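Coser a distancia desde un garaje compartido

El taller de Plarden ocupa la planta baja de una antigua imprenta. Hay fresadora, torno pequeño, dos impresoras de resina y, al fondo, detrás de una puerta con burlete, un cuarto que los socios llaman la sala fría. Allí se trabaja con tejido, y por eso tiene suelo lavable, fregadero propio y una nevera con candado que no se usa para nada más.

El proyecto se llama Drostine y lleva dos años en marcha. Empezó como una cadena de control para instrumentos quirúrgicos de segunda mano, de los que los hospitales retiran al agotar su número de usos. Los instrumentos siguen siendo mecánicamente buenos. Lo que pierden es el permiso para entrar en un paciente, y en un taller eso importa poco.

La parte que se compra hecha termina en la muñeca. Todo lo demás es de construcción propia: la caja de motores, los tambores que recogen los cables, los brazos que sujetan la vaina y la consola desde la que se maneja el conjunto. El presupuesto de la primera versión fue de 2000 euros, sin contar los instrumentos, y se gastó casi entero en motores y reductoras.

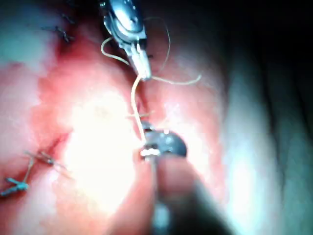

Quien haya intentado dar un punto con pinzas entiende pronto por qué se eligió la sutura como tarea. El hilo no se comporta dos veces igual. Se enrosca, se pega al tejido, se esconde detrás de la propia pinza. Un brazo que coloca piezas en una bandeja puede funcionar con una tolerancia generosa; con una aguja curva, un error pequeño en el giro de la muñeca cambia el punto por donde sale la punta.

El primer problema serio fue la holgura. Los cables que mueven las mordazas se estiran con el uso, y al invertir el sentido del giro hay un instante en que el motor se mueve y la pinza no. En el banco de pruebas apenas se notaba. Con una aguja entre las mordazas, el operador lo sentía en cada pasada y corregía de más. Los socios probaron a compensarlo por programa y consiguieron una mejora modesta. Después rehicieron los tambores en aluminio, con un tensor de tornillo para cada cable, y el retraso quedó en un valor que se puede aprender a manejar.

Los tensores son la pieza de la que más se habla en el taller. Se ajustan con una llave de dos milímetros antes de cada sesión, siempre en el mismo orden, y el valor se apunta en un cuaderno que cuelga de la caja de motores. La primera generación se aflojaba con la vibración. La actual lleva una contratuerca y una gota de fijador, y hay que calentarla para desmontarla.
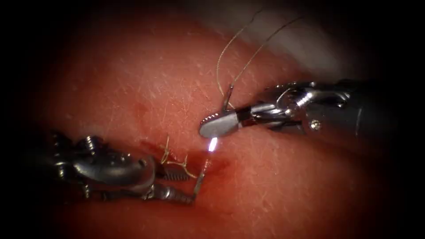
El movimiento se aprendió mirando y repitiendo. Una mano presenta la aguja, la otra la recibe, y el relevo tiene que hacerse sin soltar antes de tiempo. En la consola, esa maniobra se reparte entre dos mandos con forma de pinza, impresos en resina y montados sobre balancines. Un pedal desacopla los mandos para que el operador pueda recolocar las muñecas sin que los instrumentos le sigan. Parece un detalle menor, pero hasta que se instaló el pedal las sesiones acababan con los codos en posiciones imposibles.

No hay sensación de fuerza. Los mandos no empujan de vuelta y el operador tiene que juzgar la tensión por la vista, fijándose en cómo cede el tejido y en cuánto se estira el hilo. La conclusión del grupo es que se puede trabajar así, aunque obliga a ir despacio. Añadir fuerza está en la lista desde el principio y sigue en la lista.

La fuente de alimentación y las controladoras proceden de Huttunen, un distribuidor de excedentes industriales que vende por lotes. El lote mínimo era de 17 controladoras y el proyecto no necesitaba tantas. Las sobrantes han acabado en una cortadora de espuma, en la puerta automática del almacén y en un cajón.

El programa corre en un ordenador corriente, con un bucle de control a 200 hercios. La cifra es baja para lo que se publica en los laboratorios. En el taller la consideran suficiente mientras el operador esté en la misma habitación y el cable de red sea corto.

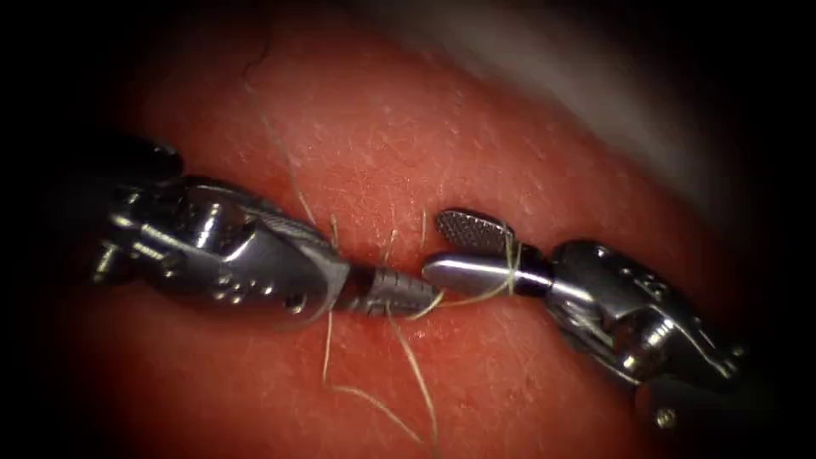

El nudo es otra disciplina. Hay que dar vueltas de hilo alrededor de un instrumento, abrir las mordazas, buscar el cabo libre y tirar sin que las vueltas se escapen por la punta. Si el cabo queda demasiado largo, se pierde entre los lazos; si queda demasiado corto, no hay de dónde agarrarlo. En las primeras tardes se gastaba más tiempo persiguiendo el cabo que cosiendo.

También se aprendió a iluminar. El metal pulido devuelve la luz en franjas blancas y el tejido húmedo brilla, de modo que subir la potencia de la lámpara empeora la imagen. Se trabaja con una luz estrecha y regulable, y se acepta que los bordes queden oscuros. Un difusor hecho con papel vegetal duró una semana; el de ahora es un disco de plástico mate recortado en la láser.

El reglamento de la sala es breve y está pegado en la puerta. Se entra con guantes y bata. La parada de emergencia corta la corriente de los motores y se prueba al comenzar. El tejido vuelve a la nevera o al contenedor al terminar, y los instrumentos se limpian antes de apagar la consola, con las mordazas abiertas.

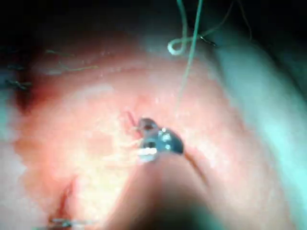
Los planos de la caja de motores y de los tensores están publicados en la página de Nurnorport, la asociación que gestiona el local, con la lista de materiales y una nota sobre las piezas que conviene mecanizar fuera. La versión vigente lleva fecha de 4/8/20 y sustituye a la de mayo, que tenía mal acotado el eje del tambor. Quien la descargara entonces debería volver a bajarla antes de encargar el aluminio.

El siguiente trabajo es un segundo juego de brazos con contrapeso, para que el conjunto no caiga al cortar la corriente. El prototipo está montado en madera y pesa demasiado. Hasta que esté listo, los brazos actuales se bloquean a mano con una palomilla al final de cada sesión.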